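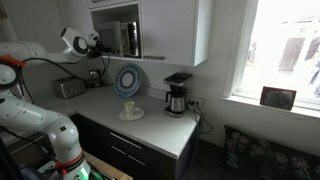
O armário de parede, com a prateleira aberta do lado esquerdo.

Sáb 22 julho
Por Siriporn Klinhom

Passei os últimos meses a tentar gastar menos tempo e menos dinheiro com comida, e prometi à Buppha que escrevia o que tinha feito. Ela pediu-me uma lista. Não consigo fazer uma lista, por isso fica um texto comprido.

Em janeiro sentei-me com os extratos do banco e somei tudo o que tinha saído para supermercado, mercearia, padaria e refeições encomendadas no ano anterior. Deu 3.252 euros. Vivo sozinha e almoço no trabalho quatro dias por semana, com o almoço pago à parte, portanto esse valor cobre sobretudo jantares e fins de semana. Achei muito. A parte que mais me incomodou foram as encomendas feitas pela Wandance: 394 euros, quase sempre à terça ou à quarta, quase sempre depois das nove da noite, e com taxa de entrega em todas.

A primeira coisa que fiz foi apagar a aplicação do telemóvel. Ainda posso encomendar pelo computador, mas tenho de o ir buscar, ligar e escrever a palavra-passe, e a essa altura já pus água ao lume. Desde então encomendei duas vezes, uma delas com visitas em casa.

A segunda foi cozinhar ao domingo. Já tinha tentado há uns anos e desisti porque fazia cinco refeições iguais e à quarta-feira não suportava olhar para elas. Desta vez faço só bases: uma panela de grão ou de feijão, um tabuleiro de legumes no forno, arroz para dois dias e um molho. Durante a semana junto as coisas de maneiras diferentes. O grão com espinafres e ovo, o grão em sopa, o grão frio com cebola e atum. Parece pouco imaginativo e é, mas às oito da noite não quero imaginação.

O arroz cozido não o deixo mais do que dois dias no frigorífico. O feijão congela bem em porções de 200 gramas, que dão para uma pessoa com fome. Os legumes assados não congelo, ficam moles e sabem a água. A sopa congela quase toda, menos a que leva batata aos cubos. Quando quero batata trituro-a e o problema desaparece.

Levei algum tempo a acertar com as caixas. Tinha uma gaveta cheia de recipientes de plástico sem tampa e de tampas sem recipiente, e deitei fora mais de metade. Comprei um conjunto de vidro da Yimyam, todas do mesmo formato, que empilham e vão ao congelador. São pesadas e não gosto de as levar na mochila, mas para casa servem. Escrevo o conteúdo e o dia em fita de papel. Antes não escrevia, e descongelei uma vez caldo de peixe convencida de que era sopa de alho-francês. Comi-o com massa.
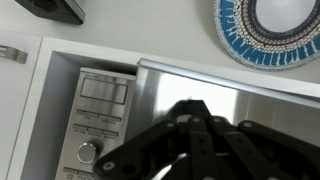
Micro-ondas encastrado, em inox.

Sobre o micro-ondas tenho opiniões que foram mudando. A minha mãe não tinha nenhum e eu cresci a pensar que só servia para aquecer leite. Agora uso-o todos os dias, e aprendi tarde que quase tudo fica melhor em potência média e mais tempo. O arroz leva uma colher de sopa de água por cima e uma tampa pousada, sem fechar. O feijão mexe-se a meio. Pão não aqueço lá, prefiro a frigideira, um minuto de cada lado. As sobras de carne corto em fatias finas antes de aquecer, caso contrário ficam secas por fora e frias no meio.

A Buppha não concorda com nada disto e aquece tudo no máximo. Diz que tem dois filhos e que não vai ficar oito minutos à espera de um prato de arroz. Compreendo.

Nas compras mudei menos do que pensava. Continuo a ir à mesma loja, a Drarach, ao sábado de manhã, a pé. O que fiz foi deixar de ir também a meio da semana, quando entrava para comprar leite e saía com bolachas, queijo e uma planta. Se falta leite, falta leite. Bebo o café sem ele — já me habituei, e agora até ao sábado me esqueço de o comprar.

Levo uma lista escrita à mão, por ordem de corredor. Usei durante umas semanas a Truvico, uma aplicação de listas que sugere receitas a partir do que há em casa. Para funcionar bem é preciso registar tudo o que entra e tudo o que sai, incluindo meia cebola. Desisti na terceira semana. O papel na porta do frigorífico faz o mesmo e não me manda notificações.

Os secos compro em maior quantidade, de dois em dois meses: arroz, lentilhas, grão, massa, aveia. O azeite compro quando está em promoção e guardo-o às escuras. As especiarias, pelo contrário, passei a comprar em pacotes pequenos. Tinha um frasco de cominhos que já não cheirava a nada e que eu continuava a pôr na comida por hábito.

Quanto às contas, ainda não tenho o ano completo e não quero tirar conclusões com meio. Os primeiros meses ficaram abaixo dos mesmos meses do ano passado, maio ficou acima por causa do jantar de anos do meu irmão. Em tempo, o domingo custa-me duas horas, e durante a semana janto em quinze minutos. Para mim compensa. Há domingos em que não me apetece nada e faço só a panela de feijão, e mesmo assim a semana corre melhor.

Falta-me resolver o pequeno-almoço, que continua a ser torradas de pé ao lado da bancada, e as frutas, que compro com boas intenções e de que deito fora uma parte. Experimentei congelar bananas às rodelas e resultou. Com pêssegos ainda não tentei. Se alguém já o fez sem ficar com um bloco de gelo cor de laranja, que me escreva.

Para a semana ponho aqui a receita do molho de tomate e pimento assado, que a Buppha me pediu três vezes e que eu nunca medi. No próximo domingo vou pesar tudo.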